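How to record a laundry set you won't have to throw away

The Purnero laundry task sounds simple when you read it off the sheet. Clothes go from basket to dryer, or from dryer to basket, and you drive the arm while the recorder runs. My first 91 takes were nearly all binned, and I have written this page so that yours can fail for fresh and interesting reasons.

What you need

A working arm with a head camera, the Quan recording software, a front loader with the door already open, one basket, and a pile of clothes you have no feelings about. A chair is optional. You will want the chair.

Step 1. Decide what one take is

Write it down in a single sentence before you touch anything. Ours reads: "Take one item out of the dryer and put it in the basket." If your sentence has an "and then" in it, you have two tasks and should record them as two. The model learns whatever you show it, including the bit where you stopped to think about lunch.

Start recording when the arm is in its resting pose and stop when it gets back there. Trim nothing afterwards. Trimming by hand is how my second batch ended up starting at four different points in the same movement.

Step 2. Set out the room, then leave it alone

Put the basket where the camera can see it from the start pose. Keep the route between the drum and the basket clear of cables, and look at the floor before every session, not just the first.

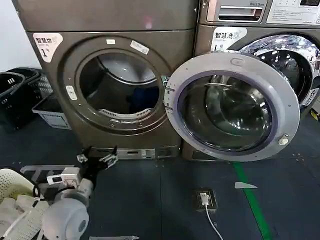
Dark clothes in a dark drum are the hardest thing you will ask the camera to deal with, so don't save them all for the end. I did, and the result was a model that was superb with white towels and treated a navy sock as a rumour. Mix light and dark items through the whole session, and change where in the drum they lie — back, front, bunched against the side.

Step 3. Drive slowly, but not like a ghost

New operators creep. They edge the gripper forward, pause, back off, edge forward again, and the model dutifully learns to dither. Pick a steady speed you can hold for an hour. If you miss a grasp, open the gripper, back off a little and try again in the same take. A clean recovery is worth keeping. After 3 misses, stop and mark the take as failed.

Lụa Quách, who has the best hands in our group, lines up the wrist before the gripper goes past the rim of the door. Copy her. Turning the wrist inside the drum is possible in the way that reversing a caravan is possible.

Step 4. Label while you still remember

Each take gets one of 2 labels, "good" or "failed", plus a note if something odd happened. Do it straight after the take. "Sleeve caught on rim" is a useful note. "Weird" is not, and I have written it more often than I'd like.

Step 5. Check before you do more

Once you have 90 good takes, play a handful back at double speed. You are looking for a camera that has slipped, a basket that has wandered off, or your own elbow. Fix what you find before carrying on with the next batch.

Upload the lot to the Poronwood folder, failed takes included, and put the clothes back in the drum for whoever has the next slot.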